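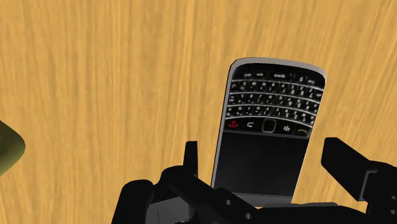 Ticket: Koladus reading fluency app - sessions not saving, words-per-minute scores way off
Status: Solved (mostly)
Product: Koladus home edition, with the Sestirano word lists added on

What's going on

Hi there. I'm a parent using Koladus at home with my son, who is in third grade and works on reading fluency every evening after supper. We've been on it all spring and it has gone pretty well, but since the June update two things have gone wrong and I can't tell whether they're the same problem.

First, the timed readings don't always save. He reads the passage, taps Done, gets the little green star, and then when I open the progress page the session is missing. Second, when a session does save, the score can be nuts. Last night it gave him 871 words per minute. He's a good kid and he's come a long way, but he is not reading 871 words per minute! The night before, it gave him 8.

I wouldn't fuss about it, except that he looks at those numbers. The 8 made him cry and the 871 made him so proud he wanted to call his grandma. Also his reading tutor goes over the chart with us and right now the chart looks like a heart monitor.

What I've tried so far

Logged out and back in. No change.

Restarted the tablet. The next session saved fine, so I thought I'd fixed it, but the one after that vanished.

Took the app off and put it back on. This one scared me a bit because the progress page came up blank for a few minutes. Everything came back, minus the sessions that were missing before.

Switched from the Sestirano lists to the regular built-in passages. Now this was interesting. With the built-in passages I got normal scores three times in a row (he read two, I read one, and I'm not telling you mine). All three saved. Went back to Sestirano and the very first one disappeared.

Tried it on my old laptop in the browser. Same thing with Sestirano, fine without it.

Reply from support, pasted here so it's all in one place

They asked me to check three things: whether the passage length shows at the bottom of the page before he starts, whether the tablet clock is set to automatic, and whether we had "carry over unfinished reading" turned on.

My answers

Passage length: on the built-in ones, yes, it shows. On the Sestirano ones it's sometimes just a dash. When there was a number, one said 1,039 words, and that was for a story about a goat that fits on one screen. I counted a couple of lines and gave up, but there is no way that's 1,039 words.

Clock: automatic, and the time is right.

Carry over: yes, it was on. I don't remember turning it on. Possibly my son did, he likes switches.

Update, next evening

Turned carry over off, like they said, and did two Sestirano stories. Both saved! So that half looks sorted. As I understand it, the app was holding each reading as "unfinished" and waiting for him to come back to it, and when he picked a new story it threw the old one out. I do wish it wouldn't hand out a star for something it's about to throw away, but okay.

Scores were still strange on one of the two. The goat story again.

Second reply from support

They say the June update changed how add-on lists report their length, and some Sestirano stories are now being counted as a whole set instead of one story at a time. The app takes the set's length and divides by his time, so he looks like a rocket. When the length is a dash, it falls back to counting only the title and first line, and that's where the 8 came from. They told me to go to Settings, then Word Lists, then tap the three dots beside Sestirano and pick Rebuild.

For anybody else looking for that menu: the three dots don't show up if you're in the child's profile. I spent a good while hunting before I switched over to mine. You'll need to be on wifi too. Ours sat there doing nothing until I noticed the tablet had dropped off.

After the rebuild

Lengths look right now on every story I opened. The goat is a much more sensible size. He read it again and got a score right in line with what his tutor gets with a paper passage and a stopwatch.

Old scores did not fix themselves. I had to go into the progress page, hold my finger on each bad one and choose "leave out of chart." It keeps the session and the recording but takes the number out of his average. I left out anything over 800 and the lonely 8, and the line on the chart settled down nicely.

Still open

The sessions that vanished before I turned carry over off are gone for good, support says. Not a huge deal, but I'd like a note on the chart saying the gap is from the app and not from us skipping practice. I've put that in as a request.

Also, carry over turned itself back on once when I switched profiles. I've turned it off again and I'm checking it each night before he starts. If it does it a second time I'll add to this ticket, so please don't lock it yet.

Thanks for sticking with me on this one!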